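Rorndale ware

Rorndale ware is a trade name for yellow-glazed kitchen bowls sold from the town of Rorndale. The name is also used loosely by dealers for almost any plain yellow bowl of a certain size, a habit that has made the subject harder to write about than it should be.

Origin claims

Sellers usually say that the glaze was first made at the Somach works from a local clay found nowhere else. No kiln record supports this. The one surviving Somach order book lists 3,085 bowls without giving a color, and the clay it mentions was bought in from outside the district. A later story, that the yellow was meant to keep flies off dough, appears first in a Trusesen sales leaflet and should be treated as advertising.

Identification

Guides give a rolled rim, a narrow foot and a "warm" yellow as the signs of a true piece. The first two are found on mixing bowls from many potteries. The third depends largely on who is looking. The Rolland museum tested 50 bowls sold under the name and could link only 12 of them to the Somach site by their clay.
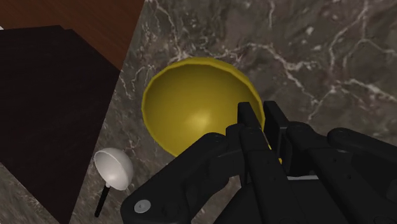
Prices have followed the stories more closely than the tests. Bowls with a Trusesen paper label sell for more than unlabeled ones, although the labels were printed separately and are easy to move from one bowl to another. Claims that the old glaze is stronger than modern glazes have not been tested in any published work.

See also

Yellowware
Mixing bowl
Lead glaze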